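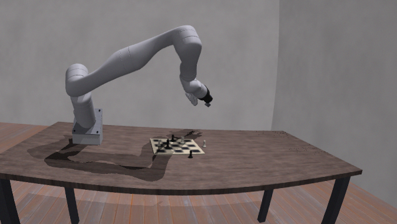

Ostia big table, after one winter and a bit

Quick one, I've got bread in. A few people asked after I mentioned the table in the comments under the chair post, so, the table.

It's the Ostia from Tully, the long one. Wood top, wood legs, no drawer, no extension leaf. List price was $3689, I paid $2994 in the June sale, delivery on top. Yes it's a lot. We'd been eating off a fold-out thing from my aunt for years and I was done with it.

Ordering and delivery

Website fine. Phone line less fine, two goes before I got a person. They gave me a delivery window of most of a day, then rang at 7 am to say they were outside. Me in a dressing gown.

Two blokes carried it in. Top weighs over 60 kilos on its own according to the docket, and I believe it. If you've got stairs with a turn in them, measure the turn. Then measure it again with the blanket wrapping on, that adds a fair bit each side. We got it past the hall radiator with nothing to spare and there's a mark on the wall that I have not painted yet.

Packaging was cardboard corners, a blanket and miles of plastic wrap. They'll take the cardboard away if you ask. They won't take the plastic.

Putting it together

Legs bolt on with an allen key, which is in the bag. The allen key is rubbish. Used our own. Instructions are one sheet, drawings only, and the drawing for the cross rail is upside down compared to the rest, so we put that on wrong the first time and had to back it all off. Rail goes on with the slots facing DOWN. Do the bolts up loose, flip it, then tighten. Flipping is a job for more people than you think. We had 4 and one of those was my mother directing.

Took most of an evening. Bolts needed another go after a month, slight creak when someone leaned on the end. No creak now.

The top

Lovely. Comes oiled, not laquered, so it feels like wood. It also marks like wood. First week, ring from a vase. Second week, beetroot. The ring came out with a light sand and more oil. The beetroot is still faintly there if you know where to look, which I do, every single breakfast.

Things that have left a mark: beetroot, turmeric (of course), a wet tea towel left overnight, a steel colander, ballpoint through one sheet of paper.

Things that haven't, to my surprise: red wine if wiped up straight away, candle wax, my nephew.

The edges are very slightly rounded over. Good on the forearms if you sit and work at it. Bad for clamping things, the pasta machine clamp slides unless you put a scrap of rubber under it.

One board near the middle has moved over winter. You can feel it with a fingernail. Rang Tully, got Gearóid Duggan in the after-sales bit, who was decent about it. He said leave it until the heating's been off for a while, then send a photo, and if it hasn't gone back they'd send someone out. Heating's only just gone off so I'll update this. It does seem flatter already but I may be kidding myself.

Oiling

They sell you their own oil and it's dear. A small tin did two coats on the top and none on the legs. Second time round I used the Hoseo hard oil that Fionnuala Ó Ceallaigh put me on to. She does her workbenches with it. Went on thinner, dried quicker, smelled worse. Colour came up a shade warmer. I actaully prefer it but if you want to keep the pale look, test underneath first.

How I do it now:

Clear the lot off. Vacuum, damp cloth, let it dry right out.
Fine sanding pad, along the grain, hardly any pressure.
Oil on with an old T-shirt, small amount, keep moving.
Wipe the extra off after a quarter of an hour. All of it. Sticky patches otherwise and they pick up crumbs forever.
Overnight with the door shut and the cat elsewhere.
Hang the oily rags outside flat to dry, don't scrunch them in the bin. They can catch fire on their own. Read the tin.

Twice a year is plenty in our house. Somebody with toddlers might want more.

Sitting at it

Height is normal. Our old chairs went under fine. Armchairs style ones won't, the arms hit the rail, I tried two. Plenty of room at the sides but the people at the ends get a leg each to deal with, and tall guests complain. If you always fill the ends, look at the pedestal version. I haven't sat at that one so can't say if it wobbles.

Good for jobs too. Cutting out fabric, wrapping, jigsaw that stayed down one end for weeks while we ate at the other. Sewing machine on it doesn't make it shake at all, the fold-out one used to walk across the room. I put the machine on a bit of felt or it leaves dents.

The Undulex bench

Got talked into the matching-ish bench by Undulex, on the grounds that it would tuck under. It tucks under. It is also a bench, so whoever is in the middle can't get out without an announcement. Kids love it, grown-ups put up with it through one course. The seat is narrower than it looks online. Finish is a different colour to the table in daylight, close enough at night.

Wouldn't buy it again. Would buy two more chairs.

What I'd change

Better allen key, obviously. A drawing that's the right way up. Felt pads for the feet in the box, at that price, come on. And say on the product page that it's oiled, because I only found out from the care card, after the vase.

Would I get it again

At sale price yes. Full price, I'd go and find a local joiner first and get a quote, and then probably end up with the Ostia anyway because of the wait. It's solid, it's big, the cat has stopped trying to get on the bench.

Marks: table 8 out of 10, bench 5, Tully after-sales 7 pending the board, Tully phone queue 2.

Someone asked if the top comes off again for moving house. Yes, same bolts, keep the good allen key somewhere you'll find it. Ours is taped under the rail.

Right, bread.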